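The gripper that won by losing least

Busisiwe Sibiya has spent most of June putting crockery into a bin and taking it out again, and she would like it known that she has a degree. Two, if you count the one she says she did by accident.

She runs the bench trials at Bostlow, where the job this summer has been to decide which gripper to fit to a pair of small table-top arms. The arms themselves are settled. The controller is nearly settled, in the sense that nobody wants to reopen it. The grippers were supposed to take a fortnight.

"I had a spreadsheet with three columns," she says. "Picks it up, doesn't pick it up, breaks it. I thought I'd been quite thorough. By the second morning I'd added a column for 'picks it up but you wish it hadn't'."

The contenders were the Stoltomwood, a two-finger gripper with stiff flat plates, and the Vevska, which has softer fingertips and costs a good deal more. A third candidate was sent back before the trials began, after it arrived with the wrong mounting holes and a letter insisting they were the right ones. She has kept the letter.

Why dishes, I ask. She had expected something grander from me, I think, and looks faintly disappointed.

"Because they're horrible. A box is a lovely thing to pick up. It has sides. A bowl has a rim, and if you come in at the wrong angle the rim turns into a ramp and the whole thing slides off and spins, and you stand there listening to it spin. Then you put one bowl half on top of another and it's a different problem altogether. The gripper goes for the top one and gets the pair. Or it gets the top one and drags the other along like a child being taken out of a shop."

The bin makes it worse. Anybody can design a gripper that works in open space, according to Sibiya, and a good many people have. Put a wall around the job and the fingers, the wrist and the cable all need somewhere to be, and they all want to be in the same place.

"People look at the fingertips," she says. "They ask what the fingertips are made of. I want to know how fat the thing is behind the fingertips. If the housing hits the rim of the bin before the fingers reach the bowl, I don't care if the tips are made of angel." 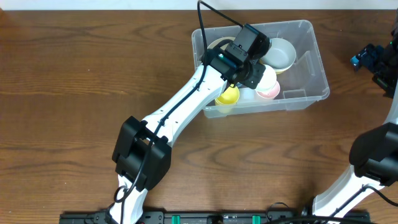

She ran 750 attempts on each gripper, which sounds like a round number chosen by somebody in an office, and was. Each run began with the dishes being tipped in any old how. She was strict about that. Early on she had caught herself arranging them, nudging a cup upright here and there out of what she calls good manners, and had to throw away a morning's results.

"You can't help it. You've been brought up to put a cup down the right way. So I started tipping them in with my eyes shut, which is fine until you miss."

The Stoltomwood did well at first, and she admits she didn't want it to. It is an ugly object. The plates are flat, the screws stick out, and the noise when it closes is that of a stapler with a grievance. But it closes in the same place every time, and it is slim where it needs to be slim. On cups it hardly put a foot wrong: one plate inside, one out, lift. On shallow bowls lying flat it was hopeless, and made no secret of it.

"I respect that in a gripper," says Sibiya. "It would go down, close on nothing, come up and show you the nothing. You knew where you stood."

The Vevska was another matter. Its soft tips took hold of things the Stoltomwood couldn't manage, including bowls tilted at angles she had marked in her notes as "silly". It would get a rim with barely a fingernail's worth of contact and hold on. For several days she was in love with it, and wrote an email saying so, which has since been read back to her in meetings.

Then the tips began to wear. They didn't tear or come off, either of which she could have written down. They went shiny. A bowl that had been held firmly would be held fairly firmly, then held in a spirit of optimism, and would finally leave the gripper halfway across the table.

"It failed beautifully," she says. "It would do the whole pick, perfect, up out of the bin, you'd be reaching for your tea, and then it would let go at the top. I'd much sooner be let down at the beginning."

She changed the tips and it was marvellous again. She got through 26 pairs. When I ask whether that was more than she had planned for, she says she had planned for 2.

The makers were helpful, up to a point. They suggested cleaning the tips between runs, so she cleaned them. They suggested a different cleaner, so she bought it. They then asked whether the dishes might be the problem, and she drafted a reply she describes as long and decided to go for a walk.

With the arms, she has fewer complaints than I had been led to hope. They are light, they are quick enough, and they go more or less where they are told. Having a second one has been useful mainly for finding out how often two arms want the same bit of air. The controller, built by a small firm called Mkhize, has a setting meant to keep them apart. Sibiya calls it the chaperone. When it is turned up high, both arms stop and wait for the other to go first.

"Terribly polite. I left them like that once and went to lunch. When I came back they were still at it. So now it's turned down, and I park whichever one I'm not using well off to the side and leave it there."

What she hadn't bargained for was the cable. Neither gripper's brochure mentions that a wire has to run up the arm and over to the wrist with enough slack for the wrist to turn. Too little and the wrist stops short of where it ought to be. Too much and you have a loop standing up over the work like a handle, waiting for something to catch on. She has moved the ties on the forearm so often that she has stopped recording it.

"If you're writing this for people who are about to do the same thing," she says, "tell them to sort the cable before they do any counting. I lost a week of numbers to a cable. I'd blamed the gripper, I'd blamed the controller, I'd been quite short with a colleague. It was the cable pulling the wrist round by a hair every time it reached for the far corner."

I ask about cameras, having been told to. She sighs. The camera side belongs to somebody else, she says, and they are welcome to it. Her one contribution was to insist on a see-through bin for the trials, so that she could tell from her stool what the fingers were up to near the bottom. The camera people felt this was unkind to the camera. They pointed out that software has a hard time with a wall it can look straight through, and she pointed out that so do birds, and they cope.

"They don't cope, I've since been told. But we kept the bin."

There was a further argument over what counts as a success. Sibiya's view was that the dish should leave the bin and be put down on the table, in one piece and the right way up. Others felt that leaving the bin was enough. By the looser rule the Vevska won easily. By hers it came out behind, thanks to all those confident lifts with the sad endings. The discussion took up an afternoon and got, in her words, "quite theological". She won it by asking who would like to stand underneath.

So the Stoltomwood is going on both arms. It managed fewer kinds of dish than its rival and it still can't do a flat bowl to save its life. Somebody is now making longer plates with a slight bend at the end, which may help, or may turn it into a very expensive pair of sugar tongs. She has 20 of them on order in different bends, and will be testing each one.

I ask whether she is pleased with the result.

"I'm pleased it's a result. The Stoltomwood won the way my uncle won the parish marrow competition. The other man's marrow went off." She thinks this over. "Put that it's reliable. They'll want me to have said reliable."

And the Vevska? It is on a shelf over her desk, with its last fresh pair of tips still in the packet. She takes it down now and then when a bowl is lying at a really silly angle and she wants to see it done properly. It picks the bowl up every time, she says, and she makes sure to have her other hand underneath.

The next round starts once the bent plates arrive. She has asked whether it might be done with boxes.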